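怎样在自家厨房里测一台机械臂到底会不会干活

作者:Oana Bucur
更新于2023年2月20日

先把结论放在前面,省得有人读到最后才发现不对胃口:目前的机械臂能帮你收拾一部分桌面,前提是你愿意先替它把桌面收拾好。如果这句话没有把你劝退,下面是我们在Clususer用的一套测法,拿去照做就行。不需要实验室,需要一段台面、几样餐具、一点水果,还有一个肯在旁边按急停的人。

这套测法最初是给Ferno项目写的内部说明,去年7月改过一回,把“智能程度”那一栏整个删了。那一栏大家填得很高兴,可是谁也说不出填的是什么。现在的版本只问一件事:一件家务,从头到尾,它做完了没有。

开始之前要准备什么

一台带夹爪的桌面机械臂,两指的就够。五指的手看着体面,调起来要多花很多个晚上。夹爪旁边最好装一个腕部相机,固定在桌边的相机也留着,两个视角的录像以后对账用得上。

台面用你平时真用的那一块。有人喜欢铺一张纯色桌布,识别率立刻漂亮不少,然后整篇报告都建立在这张桌布上。您家的灶台旁边要是常年铺着摄影棚背景布,那当我没说。

餐具挑日常的。浅盘一个,深碗一个,颜色不要都一样,也不必刻意挑反差大的。上釉的碗会反光,这是好事,反光本来就是厨房的一部分。

水果买香蕉、橘子和桃子。香蕉多买一把,理由后面会讲。不要用塑料水果。塑料香蕉被夹了一整天还是那副样子,测完你会对自己的机器产生不切实际的感情。

再准备一本纸质记录本。Horațiu Olteanu坚持用表格软件,结果手上沾着桃汁的时候,他还是来借我的笔。

第一步:把任务写成一句人话

别写“执行物体重排”。写“把香蕉放进碗里”,写“把盘子拿到水槽边”。一句话里只许有一个动作和一个去处。写完念给一个不做机器人的人听,对方要是问“然后呢”,就说明你漏了东西。

我们吃过这个亏。早期有一条任务叫“整理早餐区”,Roxana Matei和我各自打分,她给通过,我给失败。翻录像才弄明白,她认为水果离开台面就算整理,我认为水果滚到盘子底下不能算。两个人都有道理,机器没有道理,它只是停在那里。

同时写下什么叫做完。我们的标准是:物体在指定的地方,夹爪已经松开并退走,旁边的东西没有倒,没有人伸手帮忙。四条缺一条就记失败。最后一条最难守,人看见碗往桌边滑,手自己就出去了。出去了就记上,不丢人。

第二步:摆台面,然后忍住别再动它

东西随手放,放到哪里算哪里。盘子挨着碗也好,碗压着一点盘子边也好,都留着。家里吃完饭的桌子就是这样,没有哪家的碗会自觉跟盘子保持安全距离。

摆好以后拍一张照,贴进记录本,然后两只手离开桌子。我知道你想把那个盘子往左挪一点,让手臂好转身。每个人都想。Veronica Nistor有一次挪了三回,每次都说最后一次,那天的成绩是我们有史以来最好的,后来只好作废。

灯也照平时那样开。窗帘要是白天一向拉开,就拉开。台面上有一块亮得发白的反光,相机不喜欢,可是你家的太阳也不会因为相机不喜欢就绕路。

第三步:定好夹持力,从软的开始

夹持力是整套测试里最容易糊弄的一项。调大了,什么都抓得住,水果变成果酱;调小了,画面温柔极了,东西掉一路。

我们的夹爪用百分比设定力度,Ferno的起始值是9,再慢慢往上加,加到能稳稳提起为止,记下这个数,不许再改。有一家供应商(名字不提)给我们演示时用的是70,抓的是一只金属杯子,确实很稳。我递过去一个熟桃子,对方说今天的时间差不多了。

力度定下来以后,整轮测试里所有水果都用这一个值。真实的厨房里没有人会在拿橘子之前先替你的机器换一套参数。

第四步:先跑抓取,不跑全程

把“拿起来”和“放下去”分开测。很多机器在第一半表现得像个熟练工,到第二半就开始思考人生。

抓取时看几件事:手指是从两侧合拢,还是先把东西推着走了一段;提起之后物体有没有在指间转;经过别的餐具时,手指的外侧离碗沿还有多少余地。最后这一件常常被忽略,大家都盯着水果看,而夹爪比水果宽。

从腕部相机的视角看,香蕉几乎是竖着的,果柄那头朝上,后面就是粉色浅盘和淡绿色的深碗。在这样的画面里,香蕉的顶端看着已经到了碗的里面,可相机是斜着看下去的,“看着在碗上方”和“松手能掉进碗里”之间隔着一段深度。估计错了这段深度,水果会很准确地落在碗的外面。所以光看腕部录像打分是不行的,一定要对照桌边那台相机。

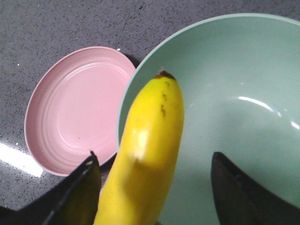 第五步:测放置,重点看松手

松手听起来是最简单的动作,什么都不做就可以了。偏偏大部分失败都在这里。

常见的几种:

松早了。物体从高处落下,砸在碗壁上,弹出来。橘子特别擅长这个。

松晚了。夹爪一路压到碗底,碗开始在台面上滑行,水果倒是完好。

松了一边。一根手指张开,另一根还贴着果皮,香蕉跟着退出来的手臂一起回家。

松了,但退走时刮到碗沿。Herman Hidayat管这种叫“关门夹到衣服”,我们后来就把它写进了记录本的正式分类。

每一种单独记,不要合并成“放置失败”。要改的地方完全不同,合并以后你只会知道它不行,这一点你本来就知道。

第六步:反复做,做到无聊为止

一次成功说明不了什么,它只够拍一段视频。我们一轮跑到1000次,分在许多个上午和下午,中间换水果,换摆法,换按急停的人。你在家里不必跑这么多,但是请跑到你自己开始烦的时候,再多跑一会儿。机器的毛病喜欢在人走神以后出现。

香蕉要多买就是因为这一步。同一根夹多了会变软,表皮起斑,到下午它已经是另外一件物体了。按新鲜程度轮着用,在本子上注明用的是哪一根。别把退役的香蕉留在实验台附近,识别模块会继续对它抱有希望。

每次之间由人把东西放回去。这段时间也要计时,写在另一栏。我们头一轮统计完,发现人伺候机器的时间比机器干活的时间长,会议室里安静了一阵,然后有人提议去吃午饭。

第七步:加一点真实生活

基础的跑顺以后,一次加一样麻烦,不要一起加。

在盘子边上放一块揉皱的抹布。很多系统会把抹布当成要拿的东西,或者干脆当成地形。

把碗里先放上一个水果。原本的空位没有了,看它会不会换地方放,还是硬塞。

让一个人从旁边伸手拿杯子。机器应该停。停下之后应该能接着做。我们见过的系统里,会停的不少,会接着做的就稀罕了,多数是回到起点,重新把已经放好的香蕉找一遍。

在盘子里滴一点水。湿盘子滑,而且反光会变。这一项请先把电源线理好,Furtună那边的同事对此有亲身体会,不愿意多谈。

怎么读你的结果

把通过率写出来之前,先写条件:什么台面,什么灯,哪种餐具,力度多少,有没有人动过手。条件写在前面,数字写在后面,顺序不要倒。倒过来以后,读的人看完数字就走了。

再算一个“保姆时间”:人摆放、复位、重启、捡水果、擦台面的时间全加起来,除以机器做成的次数。这个数字从来没有出现在任何一张宣传页上,我个人认为它最有用。你要是发现自己花在照看上的时间是亲手做的2倍,那么你买的不是帮手,是一个爱好。爱好也很好,预算科目换一下就是。

最后写一句给外行看的话,讲清楚它能做什么。我们给Ferno写的是:“能在有人看着的情况下,把完整、偏硬的水果放进开口较大的碗里。”市场部嫌太长,想改成“能整理厨房”。我们为这件事来回发了很多邮件,目前保留原句,字号小了一些。

几个常被问到的地方

能不能用来洗碗?拿起一只空碗,可以试。拿起一只沾着油的碗,在水流下转一圈,看看背面洗没洗净,现在请继续用你的洗碗机,它没有手,也没有因此耽误工作。

车间里是不是容易一些?是。Hindisent的分拣工位我去看过,零件来的方向固定,料盒用螺丝拧在桌上,灯从早到晚一个亮度。同样的手臂在那里像换了一台。把你家的碗也用螺丝拧在桌上,成绩会有同样的进步。

老人独居,买一台合适吗?先照上面的步骤测,重点看第七步里“停下之后接着做”那一项,并且想好谁来做复位。如果答案是老人自己弯腰去捡橘子,先别买。

孩子可以在旁边看吗?可以,站在急停按钮那一侧,由大人按。他们记失败原因记得比我们细,有个孩子在本子上写“它拿到了但是忘了要干嘛”,这一类我们至今没有找到更好的名称。

记录本模板可以直接抄:日期、任务原句、台面照片、力度、物体和新鲜程度、结果、失败类别、是否有人伸手、复位用时、备注。备注那栏留宽一点。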